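4. Preparação da estação e calibração da câmera de punho

Esta seção descreve a montagem da estação de coleta e a calibração usada no método Vivari para estimar a pose da mão a partir da câmera de punho. Faça o procedimento completo sempre que o robô mudar de lugar. Para uma simples troca de operador, bastam os passos 6 a 9.

Antes de começar

Verifique se o software Wovance está instalado no computador de controle e se a parada de emergência responde. A sala deve ter iluminação constante durante toda a sessão.

CUIDADO: não entre na área demarcada com os motores energizados. Os braços podem se mover sem aviso durante a busca de referência.

Procedimento

1. Marque no piso um retângulo com fita amarela. Ele delimita a área de apoio do robô e serve de referência visual para a câmera.

2. Posicione o robô sobre a área marcada e trave a base.

3. Ligue o cabo de alimentação à tomada de piso e mantenha a folga do cabo longe das partes móveis.

4. Confira o aperto dos parafusos do punho. Não retire a capa protetora do braço.

5. Energize os motores e aguarde cerca de 4 minutos até que as juntas estabilizem.

6. No painel Wovance, abra Calibração > Punho esquerdo e escolha a postura "Indicador". A mão estende o dedo indicador e recolhe os demais.

7. Inicie a gravação. O programa percorre 7 orientações do punho e registra 400 quadros ao todo.

8. Ao final, leia o número de quadros aceitos. São necessários pelo menos 328 para que o ajuste seja calculado.

9. Salve o arquivo de calibração com o nome da sessão e repita com o punho direito.

Nota: reflexos fortes na fita ou na capa do braço reduzem o número de quadros aceitos. Se o mínimo não for atingido, mude a posição das luminárias – não aumente o tempo de exposição – e repita a partir do passo 6.

Nota: nos ensaios com o suporte Öberg, a pose estimada manteve-se estável entre sessões quando a fita permaneceu no mesmo lugar. Com fita recolocada, a calibração anterior deixa de valer.

Se a mensagem "Referência de piso ausente" aparecer, confirme que ao menos um canto do retângulo está no campo da câmera. Persistindo o erro, exporte o registro da sessão e envie-o ao suporte Jeklow.

Postura "Indicador" na câmera de punho, com a fita de referência no piso: 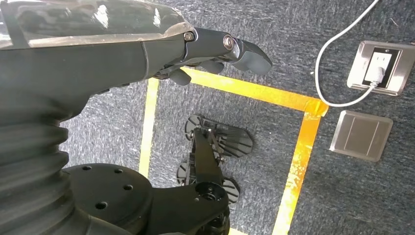
Última atualização desta página: novembro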